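3/26/23

Workroom, second pass. Wiped the white table with the Sodholm spray, then again with plain water. The gray streaks in the center lightened under the first cloth and came back as haze. Scratches along the front are in the surface, so no cleaner will lift them. Next attempt: baking soda paste on one corner, 18 minutes, then rinse.

Air purifier stays beside the table for now. Filter is rated for 500 hours; I have not kept a log, so the count starts today. Vacuum the perforated panels with the brush head before switching on.
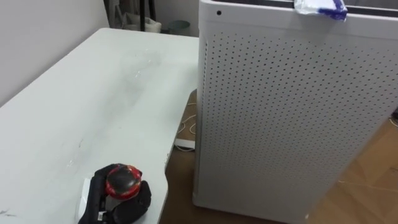 Power strip still has to come up off the floor. The Illey bracket needs 2 screws and I have the wrong length. Coil the thin cable and tie it once the strip is mounted. Replacement filter can wait until June.

Recent entries
Shelf brackets, Fatthorpe order
Karabulut desk lamp, rewired
Window seals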